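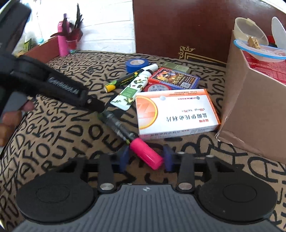
Opinion > Machines at Work > Columns

The Pliers Were Fine

Last updated: January

There is a particular silence that follows a robot doing the wrong thing with total confidence. I heard it last month at Kalthorpe, where I spend three afternoons a week teaching grippers to tidy tables. The arm had been told to put away a marker. It reached over, slow and stately as a butler, closed its fingertips on the fabric an inch to the left of the marker, and lifted the tablecloth.

Everything on the tablecloth came too, of course. A tin went over the edge and rolled under a cabinet. A bowl landed on the foot of my colleague Iara Navarrete, who had been reaching in to move a pair of pliers out of the way, and whose hand was now between the arm and the table. The arm kept lifting. It had a firm grip and a good feeling about things. Iara got her hand out with a scraped knuckle, somebody hit the red button, and then came the silence.

The incident report ran to 16 pages. I have read it twice, which I believe makes me its biggest fan. It concludes that the cause was "operator proximity," and recommends that operators be less proximate.

I would like to disagree with it in public, since disagreeing with it in the building got me a meeting.

Start with the marker. We teach the arm by doing the job ourselves with a hand-held gripper, the same fingertips the arm wears, with a handle where the arm would be. You squeeze, you pick up the marker, you put it down, you do it again until you dream about markers. We had 2,000 of these runs behind the version that misbehaved. Most of them were done on plain tabletops, by people who knew where the marker was and wanted to go home. Then we switched to a cloth printed all over with big black scrawled letters, because real homes have patterns in them, and a thin dark barrel lying among fat dark strokes turned out to be a puzzle. The arm picked a letter. I have some sympathy. If you'd shown me 2,000 dark shapes and told me to grab the dark shape, I might have gone for the K myself.

So the eyes were wrong, and eyes will be wrong. You can feed the thing another 2,000 runs on letters and it will get good at letters, and then somebody will buy a cloth with bananas on it. I don't count that as the failure. A machine that sorts clutter for a living is going to misjudge clutter, the way a waiter is going to drop a plate.

What I do count is what happened in the second after. The fingers closed on cloth, and cloth is nothing like a marker. It's thinner, it bunches, and when you lift it the whole rest of the table objects. The arm had a force reading at the wrist the entire time. I have seen the plot. It goes along flat and then it goes up like a garage door. The software was logging that number beautifully, to several decimal places, and consulting it about as often as I consult my gym membership.

Why? A setting. The force limit had been raised in the fall because the arm kept stopping during a demonstration for visitors from Arancibia, and an arm that stops in front of visitors is considered ruder than an arm that doesn't. Someone turned the limit up to get through the afternoon. Nobody turned it back down. It takes 62 seconds to change that number, including the login, and I can't find any record of who was supposed to.

The report mentions this on page 14, in a table, in a font size I associate with cereal ingredients. Pages one through 13 are about where Iara was standing.

And yes, fine, let's talk about where Iara was standing. She was standing where all of us stand. When you're recording by hand, reaching in is the job. One person holds the gripper, another moves the pliers or turns a box around, and you do it 200 times in an afternoon with nothing worse than a sore thumb, because the gripper is on the end of your coworker and your coworker will stop if you yelp. Then somebody rolls the real arm up to the same table, with the same cloth and the same pile of stuff, and your hands are expected to know that the rules have changed. There was a sign. It was behind us.

The fix, as adopted, is a strip of yellow tape on the floor and a refresher course. The course is forty minutes and includes a cartoon hand. I passed.

Over at Nunholm, where a friend of mine does the same work for slightly worse coffee, they do three boring things. The arm never runs at the table where people record; it has its own table, behind a light curtain, and if you poke a finger through, it quits. The force limit lives in a file that takes two people to edit, and it resets every night whether anybody asked it to or not. And the first thing a new arm learns, before it is allowed anywhere near a marker, is to let go. They put it in a tug-of-war with a dish towel until it loses every time.

I asked whether we could have the towel, at least. I was told the Jukusden contract has a deadline and that giving up lowers the success rate. It does. An arm that lets go of a tablecloth has, strictly speaking, failed to put away the marker, and will be scored accordingly. The arm that hauled up the whole table was still marked "in progress" when we hit the button.

Iara's knuckle has healed. We found the tin. The limit, as of this morning, is where it was in the fall, and I've asked for the password.

47 comments | 318 shares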